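Covering a workbench: paper, hardboard or leave it bare?

Last updated: January

flirken_fan
I'm redoing the top of my bench before spring. It's 240 cm long (bought from a Parnotier outlet, so metric) and the top is stained from years of glue. I want something I can change when it gets ugly. Kraft paper is cheap but I worry about tearing.

Ekene Tamuno
Paper is fine if you pull it tight and tape it down. I use blue painter's tape, and I run it in a grid so I have lines to square things against.

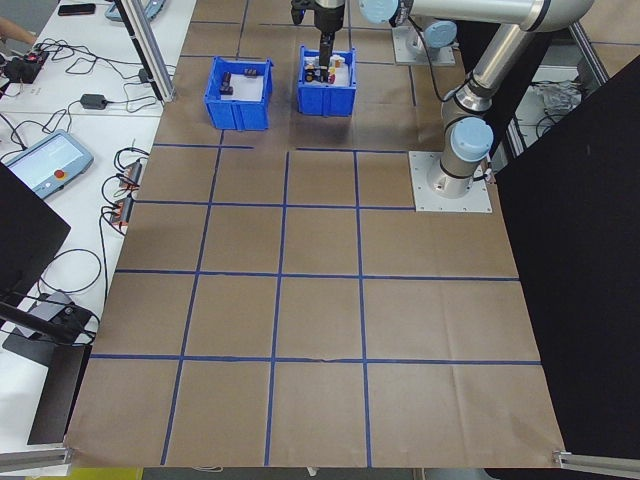

Buy the heavy roll. The thin stuff rips the first time you drag a clamp over it. I change mine twice a year.

clunonlow102
Disagree on paper. Glue soaks through at the seams and you end up scraping anyway. Quarter inch hardboard, two coats of paste wax, four screws. Mine cost $10 a sheet as an offcut and it's been on there since 2000.

Ekene Tamuno
Hardboard swells if you spill water on it. I sharpen with waterstones, so that rules it out for me. Small parts go in plastic bins so they don't roll around. 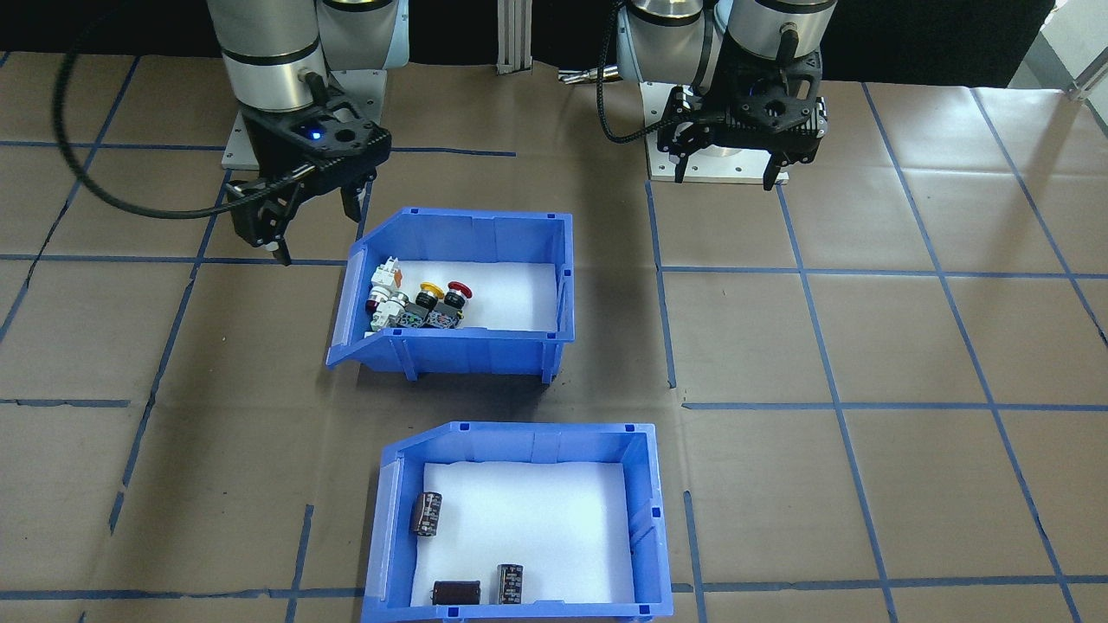

As for seams, overlap the sheets by two inches and glue won't get under. I do roughly one spill a week and the wood underneath is clean.

clunonlow102
The wax takes care of water if you wipe it up. We're not going to agree on this.

aliyu_shop
Has anyone tried cardboard? I get big boxes from work for free. I flatten them and tape them down for paint jobs. 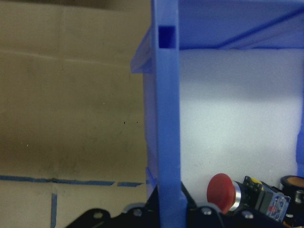

It dents if you press hard, so I wouldn't chisel on it. For finishing work it's great and I just recycle it after.

flirken_fan
Thanks all. I'll try heavy paper first and keep cardboard for painting. Does the tape leave residue if it stays down for months?

Ekene Tamuno
A little. Mineral spirits takes it off.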